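"You learn the floor before you learn the wood"

The woman who runs Rameten, a furniture repair shop on the lower end of the street, has asked not to be named. She gets enough calls as it is, she says, and most of the people who need her already know where the door is.

She opened the shop after eleven winters working for other people, first in a window factory and then in a restoration business that closed. The building had been a bakery. There was still flour in the gaps between the floorboards when she moved in, and the floor slopes toward the street.

"I spent the whole first month making the benches level," she said. "Every leg is a different length. You learn the floor before you learn the wood."

Most of what comes in is kitchen and dining furniture. Chairs with loose joints are the largest part of it, then tables, then drawers that stick. She does very few antiques. People bring in a chair from the sixties that their parents ate breakfast on, and they want to be able to sit on it again.

I asked how she decides what is worth repairing.

"I don't decide that. I tell them what it costs and they decide. I had a man pay 900 for a sideboard I wouldn't have taken for free. He was very happy with it. It was his grandmother's and it had been standing in a garage."

She does turn down some jobs. Swollen chipboard is one of them, and so is anything that has been glued before with the wrong glue, unless the owner is willing to wait. Old glue has to come out of a joint completely before new glue will hold, and getting it out can take longer than everything else put together.

"People mean well. They squeeze in whatever they have in the kitchen drawer. Then it breaks again in a year and now there's no clean wood left."

Her busiest time is November, when people start to think about having guests for the holidays. By the middle of the month she stops taking chairs. Last year she had nearly 100 of them waiting, stacked along the back wall and up the stairs, each with a paper tag tied to a leg.

She works alone for most of the year and has a helper for the fall. The helper does the sanding and answers the phone. Upholstery goes out to Bako, two towns over, and comes back in 3 weeks if the fabric is in stock.

On finishes she has firm opinions. She uses oil on most tabletops and tells customers to oil them again themselves, twice a year, with a rag. Few of them do. She keeps a shelf of sample boards by the door so they can see how the same oil looks on oak, beech and walnut.

"They pick a color from their phone and then they're disappointed. The brown you get depends on the board. I make them stand there and look at it."

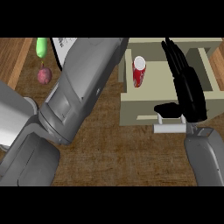
Brown wood with a fine, mottled grain, and a pale beige cabinet.

Cabinets are the job she likes least. The boxes are heavy, the hinges are never a standard size, and the doors have usually been planed down by someone in a hurry. She still takes them if the frame is sound.

Asked whether she would want a bigger place, she said she had looked at one, in the old Plukunden warehouse by the railroad. It had a loading dock and a flat floor. The rent was more than double, and she would have needed 2 full-time people to pay for it.

"I'd be doing the schedule all day. I don't want to do the schedule."

We stopped there, as a customer had come in carrying a stool in one hand and its seat in the other. She turned the seat over, looked at the holes and asked him what kind of glue he had used.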